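Humora Channel Guide — Set-up, part 2: Recording reality and antiques shows

Do part 1 first (account, remote pairing). If the box still shows code 3331 you're not paired yet, go back.

1. Press Guide. Scroll to Reality & Lifestyle.
2. Pick a show. Any episode will do, the box finds the rest.
3. Press Record once for that episode, twice for the whole series. Red dot = one, red stack = series.
4. Choose New Only or All Airings. Picking shows run a LOT of repeats. New Only unless you want the marathon.
5. Set Keep. Default is until space is needed. Change to Until I Delete for season finales.
6. Press OK. Wait for the tick before you leave the screen.

Note: the box records 2 channels at once. A third one gets dropped, no warning. Check Conflicts under the Planner tab.

Note: specials and reunion episodes are often listed under a seperate title. Search the host's name as well.

Caution: don't unplug while the disk light is blinking. You can lose the whole list — not just the show being saved.

Storage: 500 GB model holds 124 hours in HD. Less if you record the live auction channel.

Series moved to another network? Delete the old series link, then repeat steps 2 to 6. Old recordings stay put.
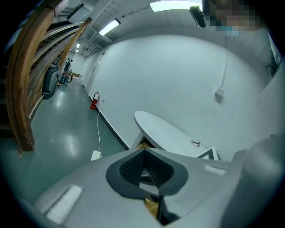 Planner and Conflicts

7. Open Planner. Clashes show in orange.
8. Highlight the clash, press Info. Pick the show you want to keep. The other moves to its next airing if there is one.
9. Drag favorites to the top. Top of list always wins.

Late starts: add padding under Options, Start/End. Do this for for anything after live sports.

Steps 7 to 9 rewritten 28th April, Shirin Amini. Skedgate listings users, see part 4.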